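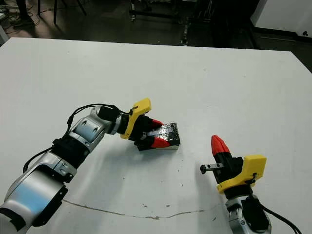
Hestell White Work Table, Matte Top

Sold by Flomer as a "wipe-clean surface for any job." Fine, but read this before you order.

The top is plain, matte and white, with a straight edge. It gives you a wide stretch of clear surface, and small parts are easy to find on it. So is everything else. Dark specks and smudges show up, and so does a thin brownish line like the one running across this top. Crack or seam, I can't tell from looking, and the maker's leaflet has nothing to say on the subject. If you want a table that still looks new in November, buy gray.

Load rating: 33 kg spread evenly, according to Hestell. We have not tested that and would stay well under it.

Care: damp cloth, mild soap. The leaflet promises stains lift "in seconds" – allow longer, and skip the scouring pad.

Assembly: 2 people. The claimed time is 8 minutes, which I don't believe.

Warranty: covers the frame only. Marks on the top count as wear, so check yours on delivery and report any line or chip the same day.

Also consider: the Sampaio gray top, same size, duller to look at and easier to live with.

Notes by Cristian Montoya, Hullham store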